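Ticket: Drinks mixed up between trays on two-tray orders
Category: Counter / order handoff
Status: Open, waiting on second sleeve order
Opened: May 4, 2020

Problem as reported

Orders going to the Kowalchuk meeting rooms are split over two trays, hot drinks on one and iced tea on the other. Upstairs keeps calling to say a tray came with the wrong drinks. Last order was 8 drinks. The total was right, but one iced tea went to the room that wanted coffee and one coffee went the other way. Both had to be remade.

Location is the pickup table at the Nomora counter. Trays are the dark brown ones with the handle slots. Cups are our standard white paper with white lid, and the clear ones with the domed lid for iced.

What I checked first

Order slips. The slips for the last 6 split orders were printed correctly and list the drinks by room. Not the cause.

Lids. Hot lids and iced lids are stored apart and nobody has reported a wrong lid. Not the cause.

Staging. Drinks come off the bar and get set down in the middle of the table, hot and iced together, and then go out to the trays from there. With a paper cup in front and more behind it, you can't read the marks on the back ones without moving something. 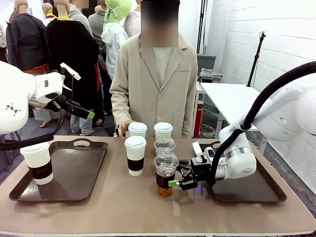 Yvette Lavoie

Update 1

I think the staging is most of it. The middle of the table gets used as a holding spot for both kinds. The clear cups are easy to sort by looking at them. The white cups are not, and the room initials are written low on the side, where the black sleeve covers them. Once the sleeve is on, a latte and a plain coffee look the same from the front.

Tried writing the initials on the lid with the grease pencil. Works on the white lids. On the clear domes it rubs off on your hand, so for iced drinks I went back to writing on the cup above the sleeve.

Update 2

Changed the order of loading. Left tray is hot, right tray is iced, every time, no matter which room is first on the slip. If a room wants both, it gets both trays and we note it on the slip.

Also checked whether the trays themselves were part of it. They are the same color and shape, so if one gets turned or swapped before pickup there is no way to tell which is which. Put a strip of Asard tape under the rim of the right one. It came off in the wash. Will try a tag through the handle slot instead.

Asked the Plorkisach rep if the trays come in a second color. They do, minimum order is more than we need. Leaving that for now.

Update 3

Ran a split order with the new loading, coffees to the left and iced tea to the right. It is easier to check against the slip because you only have to look at one kind of drink per tray. The middle is still the weak spot. A coffee standing behind an iced tea is easy to miss when you are in a hurry, and the lid is all you see of it.

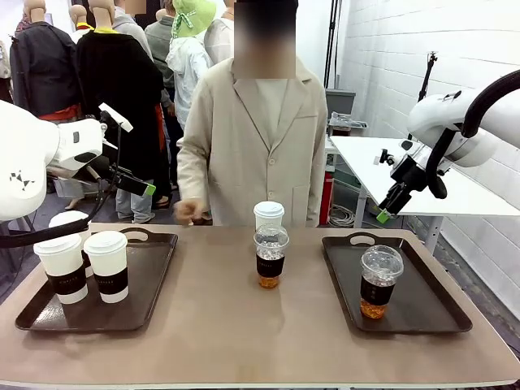
Steps to follow until this is closed

1. Read the whole slip before touching a tray.
2. Write initials on the white lids, or above the sleeve on clear cups. Never under the sleeve.
3. Hot on the left, iced on the right.
4. Load the back of the middle group first so nothing gets left behind a taller cup.
5. Count each tray against the slip, then look at the middle of the table. It should be clear before anyone picks up.
6. If a drink is left over, stop and recount both trays. Do not guess which one it belongs to.

Still open

Sleeves. We are nearly through the box of 1000 and I would like the next one to be kraft brown for decaf so it can be told apart from regular - same supplier, same size. Waiting on a price.

Tags for the tray handles, 2 needed, one marked HOT and one marked ICED.

If you get a call from upstairs about a wrong tray, please add it to this ticket with the room and what was on the slip. Don't open a new one.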